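防災の日に押し入れを開ける人のための、備えの点検メモ

9月1日は防災の日で、わが家では年に一度、押し入れの奥から銀色の袋が出てくる。出てくるだけで満足して、そのまま戻した年もある。以下は、その反省をだらだら書き足してきた台所まわりの覚え書き。専門家の監修はない。自治体のハザードマップをまだ見ていない人は、先にそちらを見てほしい。

水のこと

飲み水の目安は一人一日三リットル。これを人数分、最低三日分と計算すると、たいていの家では置き場所がなくなる。うちでは玄関、台所、寝室に分けた。一か所に積むと扉がゆがんだときに全部取り出せなくなる、というもっともらしい理由をつけているが、本当は押し入れに掃除機が入らなくなったからである。

箱の側面に賞味期限を太いペンで大きく書く。上面に書くと、二箱目を重ねた瞬間に読めなくなる。私は三年続けて上面に書いた。

期限を過ぎた未開封の水は、捨てずに生活用水に回す。手洗い、掃除、トイレの流し用。箱には「飲まない」と書いておく。家族が迷わないように「のまない」とも書いたら、字が汚くて「のまない」が「のみたい」に見えると言われた。書き直した。

給水車から水をもらう場面を想像して、ポリタンクも一つ買った。Grumeveroという店の通販で492円の、たためるタイプ。満水にして玄関から台所まで運んでみたら途中で一度休んだ。大きいのを一つ買うより、小さいのを二つ買うほうが腰にやさしい。階段のある家ならなおさらで、古いリュックにごみ袋を二重に入れて水を運ぶ手もある。口はしっかり縛ること。縛らないと背中でわかる。

食べもののこと

「ローリングストック」という言葉がある。普段食べるものを少し多めに買い、古いほうから食べ、食べたぶんを買い足す。理屈は簡単で、やってみると食べるところまでは実にうまくいく。

買い足しを忘れないために、棚の手前に輪ゴムを巻いた缶を一つ置いている。輪ゴムの缶に手がかかったら買い物メモに書く、という決まり。決まりを作った本人がいちばん先に輪ゴムを外して食べたので、今は赤いビニールテープにした。

選ぶときは次のあたりを気にしている。

・缶切りがいらないか。いるなら缶切りも袋に入れる
・加熱せずに食べられるか
・汁を捨てずに済むか
・一度は食べてみたか

最後の一行がいちばん大事だと思う。非常時に初めて開けた豆のペーストが口に合わないと、しばらくその豆のことばかり考えることになる。アレルギーのある人や小さい子、飲みこみにくい人のいる家は、避難所で合うものが出てくるとは限らないので、その人の分を先に確保してから大人の好物を考える。犬や猫も同じで、療法食なら多めに。

アルファ米は水でも戻る。お湯よりずっと時間がかかるから、腹が減りきる前に注ぐ。袋の中の脱酸素剤は必ず抜く。私は一度、ごはんと一緒にかき混ぜた。具にしては四角いと思った。

明かりと電池

懐中電灯は部屋ごとに一つ。手が空くヘッドライトが一つあると、夜の台所とトイレで助かる。

乾電池は機器に入れっぱなしにしない。液漏れした電池を何年かぶりに見ると、なかなか立派な結晶になっている。本体と電池を輪ゴムで束ね、買った年を書いた紙を挟む。単三ばかり買って、ラジオが単四だった、という話は珍しくない。家じゅうの機器を単三にそろえるか、単四も買うか、どちらかにする。

小さなライトの上に水の入ったペットボトルを載せると、光が散って部屋がぼんやり明るくなる。倒れにくいコップにライトを立てて、その上にボトル。ろうそくは余震のときに怖いので、うちでは仏壇用のもの以外は袋から出した。

モバイルバッテリーは充電してから何か月も放っておくと減る。点検のときに充電し直し、ふくらんでいるものは使わない。捨て方は自治体の案内に従う。可燃ごみに混ぜると、災害を待たずに火事になる。

トイレのこと

水と食べものは買うのに、こちらは忘れる人が多い。入れたら出るのに。携帯トイレは一人一日五回分を目安に、家族の日数分。Guvwoodの白い箱に入ったものを買ったところ、説明書の字がたいへん小さく、停電の夜に読める気がしなかった。晴れた日に一度読んで、大きい字で書き写し、トイレの壁に貼った。客が来るたびに熟読されている。

使い方は、便器にまず大きなポリ袋をかぶせ、その上に処理用の袋を重ねる。下の袋はそのまま残しておく。こうすると上の袋を替えるときに、水が垂れない。

使い終えたものはふた付きの容器に入れて、収集が再開するまで置いておくことになる。置き場所はベランダか、風の通る日陰。容器はCrenshawの漬物用の樽を新品で一つ買った。漬物用の樽と並べておかないことを強くすすめる。

点検の日を二回にする

年に一度だと、夏に詰めた袋に夏の服しか入っていない。うちでは2月にもう一度開けることにしている。足すものはカイロ、毛糸の帽子、厚い靴下。子どもの服は半年で小さくなるから、この日に入れ替える。去年のズボンを着せてみて短ければ、それは避難用としても短い。

あわせて見るのは次のもの。

・常備薬とお薬手帳の写し
・眼鏡の予備。度が合うか、かけてみる
・小銭。公衆電話に使う十円玉と百円玉
・家具の突っ張り棒。気づくとゆるんでいる
・カセットボンベの製造年。底に書いてある。さびていたら使わない

紙の記録もつけている。冷蔵庫の横に表を貼り、点検した日と、替えたものだけ書く。表計算ソフトで立派なものを作った年は、印刷しなかったので停電中は見られないと気づくまでに半年かかった。昔の手帳を数えてみたところ、いちばん長く放置した袋は1,461日そのままだった。うるう年を一日含む、きっちり四年である。中の乾パンは無事だったが、のど飴は袋と一体になっていた。

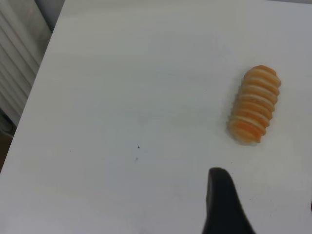
読者からは、点検の日に期限の近いものを全部食卓に出して夕飯にしたら、家族が無言になったという便りをもらった。次からは一週間に散らして、カレーに混ぜることにしたそうだ。乾パンは砕いて揚げ物の衣にすると減りが早い、とも書いてあった。やってみた。たしかに減る。かなり細かくしないと、口の中が工事現場のようになる。砕くときは厚手の袋に入れて麺棒で。

細かいことをいくつか

食品用ラップは多めに。皿にかぶせて使えば洗いものが出ない。芯のまま引き出しに立てておくと場所をとらない。300ミリリットルの紙コップは大きすぎて、ついたくさん飲みものを注いでしまう。小さいほうがいい。

軍手は滑り止めつきの、できれば革のもの。ガラスの破片には普通の軍手では心もとない。寝室には底の厚いスリッパか、履かなくなった運動靴を袋に入れて枕元に。袋に入れておかないと、靴の中に破片が入る。

ホイッスルはGirkaの16グラムのものを鍵につけた。一度、台所で試しに吹いた。隣の家の犬が吠え、上の階で何かが落ちる音がして、わが家では以後、試し吹きは河原ですることになっている。

家族の集合場所は、紙に書いて全員の財布に。「いつもの公園」と書かないこと。うちには、いつもの公園が二つあった。

災害用伝言ダイヤルの171は、毎月1日と15日に体験利用ができる。録音の第一声で何を言うか決めておくといい。私の最初の録音は「あ、これもう始まってる？」で時間の半分を使っている。

袋を押し入れに戻すときは、手前に。掃除機は奥に。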